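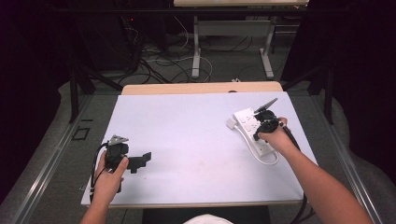

Re: [surface-stitch] Rust dyeing before or after the stitching?
From: Ratih Setiawan
Date: Sunday, March 17, 2024

Lovis wrote:
> I've rusted 12 panels for the May show and stitched straight over
> them. The Clevedia handout says a salt rinse stops the rust for
> good, so I'm not worried about the thread. Has anyone had trouble?

I would like to know how the handout's author checked that. Salt speeds rust up. My first teacher swore by it too, and the piece I made in her class has a hole where the darkest ring used to be.

What I do now is wash the cloth well, give it a soak in baking soda and water, then rinse again. Does that stop it for good? I doubt it. It slows things down, and I wouldn't promise a buyer more than that.

As for thread, I had cotton go weak over the heavy orange patches while the polyester beside it held up. One piece, one kind of cotton, so make of it what you like. Godley says silk is fine, but the sample Godley passed around was made that same month, and I'd want to see it again in a few years.

If the panels are already stitched, I'd leave them alone and test a scrap from the same batch. Tug on it now and again in May.

Also, does anyone still have the Rahman article on tannin and iron? My copy is missing the second page, the one with the recipe.

Ratih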